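3.2 Collection of demonstrations

Demonstrations for the garment tasks were recorded by remote control on the Vollden bench, which carries two arms on a shared rail. The operator moved a pair of smaller leader arms by hand, and the joint positions were passed to the bench arms without filtering. Hand guiding, used in our earlier work with the Sedeo controller, was dropped for these tasks; with both arms in use, the operator's own hands too often blocked the view of the cloth.

Each operator completed 6 practice runs before any data were kept. We then recorded 700 demonstrations, of which 76 were removed after review, mostly for long pauses or lost grasps. The arrangement of the garments was changed between runs, but the rack stayed inside the workspace throughout.
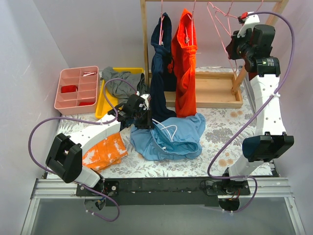
Figure 4. The two-arm bench with clothes rack and garments. One gripper is over the light blue garment; the other is raised near the empty hanger.

Soft items proved harder to teach than rigid ones. A garment lying bunched on a patterned cloth offers few clear edges, and operators differed in where they chose to grasp it. We did not prescribe a grasp point — the variation was kept in the training set — but operators were asked to move one arm at a time whenever the task allowed it. The effect of this instruction is examined in Section 4.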